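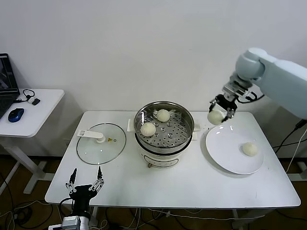
右臂夹着馒头悬在蒸锅与盘子之间,左臂待位。

# Getel 双臂套件抓软质面食,续订 Avow 数据服务值不值?

**Sota Hosoda** 发表于周三,标签:双臂 / 柔性抓取 / 遥操作 / 腕部相机

手上是 Getel 的双臂桌面套件,标准配置:两条臂,各带一个平行夹爪和一个腕部相机,另有一个头部相机,配套采集软件叫 Purari。套件由 Fujimoto 代理,首购附带 Avow 的数据清洗与训练服务,试用期 3 个月,8 月到期。到期后按条计费,需要我在到期前决定是否续订。

任务是把蒸锅里的馒头移到盘子上。流程如下:

1. 取下玻璃盖,放到桌面左侧;
2. 右臂从蒸屉上取一个馒头;
3. 移到盘子上方,下降,松爪;
4. 重复,直到蒸屉取空。

目前采集 1690 条,Avow 清洗后保留 1151 条,其余被标为“无效”,报告里没有分项原因。训练出来的策略存在三个问题:

- 夹爪最大开度 80 mm,馒头直径接近上限时,指尖先碰到表皮再合拢,馒头被推走,常推到蒸屉边缘;
- 夹持力只有“低/中/高”三档。低档在平移途中偶有滑落,中档会留下压痕,指尖垫是硬质的;
- 从蒸屉靠边位置取馒头时,腕部相机里锅壁占画面比例过大,不锈钢反光变化明显,策略在这一段动作犹豫。

换过两种光源位置,第三个问题有所减轻,没有消除。头部相机画面正常。

想请教的是:

(a)1690 到 1151 的剔除比例是否正常,能不能让 Avow 给出逐条原因;
(b)软质物体是否应该先换指尖,再谈数据量;
(c)单论这个任务,续订 Avow 和自己用 Purari 导出后训练,差别有多大。

环境:Purari 默认参数,相机曝光为自动,控制频率未改。桌面高度固定,蒸锅每次重新摆放,位置有小幅变化。

---

**Sota Sugiyama** · 已采纳

这套用过两个项目,一个抓包子,一个抓硅胶件。按顺序答。

**(a)剔除比例。** 比例本身说明不了什么,要看剔除的分布。Avow 的默认规则里有三类会直接判无效:时间戳缺帧、末端速度超限、结束状态与任务描述不符。最后一类在多物体任务里误判很多。你的任务描述如果写的是“取空蒸屉”,而每条只录了取一个馒头,那么结束时锅里还有剩余,规则会认为没完成。把描述改成“取一个馒头放到盘中”,重新提交一遍清洗。逐条原因可以要,在工单里写明需要“剔除明细”,返回的是一张 CSV,带条目编号和触发的规则。首购附带的服务里包含这一项,不另收费。

**(b)指尖。** 先换指尖。硬垫加三档力控,对表皮软、内部回弹慢的东西基本没有余量。我的做法是在原装指尖上贴 2 mm 硅胶片,力控用低档。注意两点:硅胶片会吃掉开度,两侧合计 4 mm,80 mm 变成 76 mm,你这个尺寸的馒头本来就接近上限,所以要么换小一号的馒头,要么改成削薄的定制指尖;另外贴片之后必须重新做夹爪零点标定,否则 Purari 记录的开度是错的,旧数据也不要和新数据混用。

**腕部相机。** 自动曝光要关掉。抛光锅壁占画面大的时候,自动曝光会把整幅压暗,馒头和墙面的对比随之变化,策略看到的是两个不同的场景。下面这张是腕部视角靠近锅体时的典型情况。

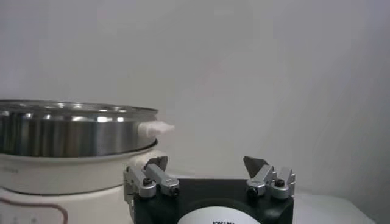
腕部相机视角:不锈钢锅壁,锅沿下方伸出一小块白布,夹爪张开。

锅壁上明暗条纹很多,背景是均匀的浅灰墙,几乎没有可用特征。白布和馒头颜色接近,露在锅外时可能被当成抓取目标。如果用屉布,建议换成深色的,并且每次铺平到锅沿以内。做不到的话,就在示教里有意包含几种屉布状态,比例不用高,但不能只有一种。

固定曝光的步骤:

```
Purari > 设备 > 腕部相机 (L/R)
 exposure_mode: manual
 white_balance: manual
```

先把机械臂停在离锅壁最近的采集位,按这个位置调曝光,锅壁高光可以过曝一点,馒头表面不能过曝。再移到盘子上方检查,盘面反光同样会有问题,光源避开正上方即可。左右两个相机分别设,界面上没有“同步到另一侧”的按钮,我漏设过一次左侧,一整个下午的数据作废。

**(c)续不续。** 看你缺什么。Purari 导出的是标准格式,自己训练没有障碍。Avow 的价值在清洗和对齐,单任务、单工位的情况下用处有限。我的建议是试用期内做一次对照:

1. 换指尖、固定曝光后重新采一批;
2. 同一批数据,一份走 Avow,一份自己按时间戳过滤;
3. 同一网络结构训练,按蒸屉中心和蒸屉边缘两种起始位置分别统计成功率。

边缘位置没有拉开差距,就不必续。

还有一处容易忽略:工位周边也会进画面。腕部相机朝外转的时候,能拍到旁边放电脑的台面,
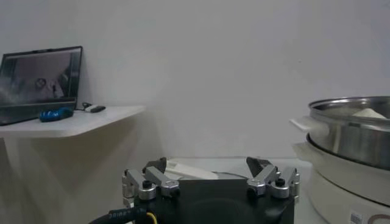
屏幕内容会变,等于在背景里放了一个随机量。采集时把笔记本合上或者转个方向,鼠标、小件和线材收到相机看不到的地方。主桌上与任务无关的白色物件也一并拿走,理由同屉布。线缆沿臂固定好,别让它在夹爪旁边晃,尤其是腕部那一段,弯曲半径留够,否则末关节转到极限时会拽到接头。

硬件方面给一个评价:Getel 的臂重复性够用,指尖和力控是短板,线缆管理一般。Fujimoto 的售后回复慢,备件倒是有货。

---

**mantou_lab**

续订没必要,自己训就行。我们组从来没用过 Avow。

夹爪换成吸盘试过没有?馒头皮光的话能吸住,速度快。

> **Sota Sugiyama** 回复:吸盘对冷馒头可以,刚出锅的表面有冷凝水,皮也会被吸起来。而且 Getel 末端没有气路,要另外走管。
>
> **mantou_lab** 回复:哦,我们的是冷的。

---

**桌面臂用户_K**

补充剔除那一条。除了任务描述,还要检查每条示教的开头。如果按下录制后操作员停顿太久,前段静止时间超过阈值,也会被归入无效。这个阈值在 Avow 的项目设置里可以改,藏在“高级”下面,首次提交之后才会出现。我没有软质物体的经验,(b)不发表意见。

双臂同时录制时,如果左臂整条不动,建议在项目里标成“单臂有效”。没有标的话,左臂的静止会不会拉低评分,文档没有写,我问过 Fujimoto,他们转给了 Avow,目前还没有答复。

---

**Sota Hosoda** 追加:

任务描述写的确实是“取空蒸屉”,已改,明细也申请了。曝光两侧都改成手动。指尖先贴硅胶片测,馒头换小一号,零点标定做完后旧数据单独归档。左臂目前只负责开盖,取馒头阶段不动,按 K 的说法标了单臂有效。对照结果出来后更新在这里。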